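Oficina de Figurino para Teatro Infantil – Apontamentos da aula
Tema: as jardineiras, da roupa de trabalho ao palco
Docente: Serena Gatti 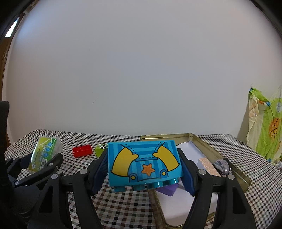 Fig. 1 – Jardineiras às riscas num bloco de brincar azul-claro, com estrela no peitilho.

1. Porque começamos por aqui

De todas as peças que vamos estudar este semestre, as jardineiras são a minha preferida, e espero que no fim da aula percebam porquê! Poucas roupas se leem tão bem a quinze metros de distância. Basta um peitilho, duas alças e dois botões e o público já tem uma personagem: alguém que mexe as mãos, que trabalha, que brinca.

2. Um pouco de história

A peça nasce como proteção. Vestia-se por cima da roupa, em tecido grosso, e o peitilho servia tanto para resguardar a camisa como para levar ferramentas. No século XIX torna-se comum entre operários, ferroviários e agricultores. As riscas finas ficaram muito ligadas aos caminhos de ferro e a ganga lisa ao campo, embora na prática tudo se misturasse.

No século XX a roupa passa para as crianças, e aqui a modelagem muda bastante: cintura larga, alças que se alongam à medida que a criança cresce, joelhos reforçados. Reparem que são tudo soluções práticas. O lado «engraçado» veio depois, com a ilustração e os desenhos animados, que transformaram o pesponto e o botão em sinais gráficos.

3. Vocabulário a fixar

Peitilho: painel frontal que cobre o peito.
Pesponto: costura visível do lado direito. Em desenho representa-se quase sempre a tracejado.
Alça: tira que une as costas ao peitilho.
Vista: acabamento interior da cava e do decote.
Aplicação: motivo cosido por cima do tecido base (estrela, flor, remendo).

4. Ler a figura no palco

A regra que uso é simplificar e exagerar. Uma costura real, feita com linha fina, desaparece sob os projetores. Se queremos que o peitilho se veja, pespontamos com linha grossa em cor contrastante, ou pintamos o tracejado – sim, pintar é permitido, e fica lindíssimo. O mesmo vale para os botões: em cena, um botão de tamanho normal é um pontinho.

Quanto à cor, azul com amarelo funciona quase sempre. Cuidado com as riscas muito estreitas, que tremem quando o ator se desloca depressa. Façam uma amostra e vejam-na do fundo da sala antes de cortar.

5. Caso de estudo: «A Oficina de Drarnel»

Montámos este espetáculo em novembro, com cenografia da Skendard, e a personagem Garcia usava jardineiras do princípio ao fim. Gastámos 185 cm de tecido no modelo adulto. A primeira versão tinha o peitilho demasiado baixo e a figura parecia cansada; subimo-lo dois dedos e ganhou logo outra energia. As alças cruzadas atrás aguentaram todas as cambalhotas. O fecho lateral foi um erro meu, demorava imenso na troca rápida, e acabámos por o substituir por molas.

6. Trabalho para a próxima aula

Desenhar duas jardineiras para a mesma personagem, uma realista e outra de fantasia, em folha A3. Juntar amostras de tecido e indicar o tipo de pesponto. Quem puder, passe pelo arquivo de trajes da Tallinden, sala 13, e peça para ver os moldes infantis.

Entrega até 21/12/24. Tragam giz de alfaiate e fita métrica, vamos começar a passar os moldes para papel.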